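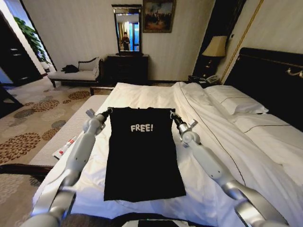
1/ Folding for a living

Week 2 of teaching a machine to deal with a T-shirt on a hotel bed. Total saved so far at Grarbridge: 3,038 goes. Total shirts I now want to own: none.

2/ The rule at Druvside is that a go counts from the first pinch to hands off. Whatever falls apart after hands off is the next go's problem — and mine.
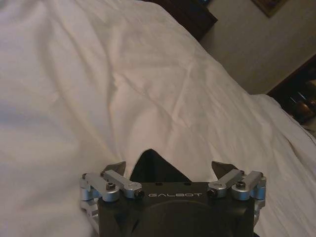 3/ My labelling sheet has a column called "approach", and I have come to dread it. You mark the last moment before the fingers close, then argue with yourself over it. Fingers apart with a black corner between them is an easy one. White bedding helps. Black on white is as kind as this job gets.

4/ Yule (our labelling tool, named by someone cheerful) logs me out every 20 minutes. It keeps the shirt count and loses my notes.
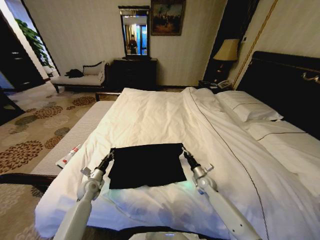 Both corners, one duvet, Wednesday.

5/ We do batches of 10, then mess up the start and go again. Orkau want more variety in the messing up. I was born for this.

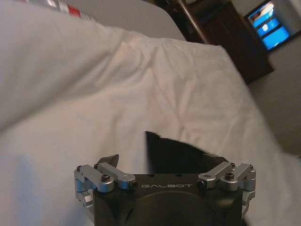
6/ Wrist views get their own pass, after lunch, when my standards are lower. I tag what the cloth is doing and leave the room alone. So it's "peak, folded, left" for the black bit standing up by the fingers, and not a word about the bright blue telly in the corner.

7/ Next batch is long sleeves. Send biscuits.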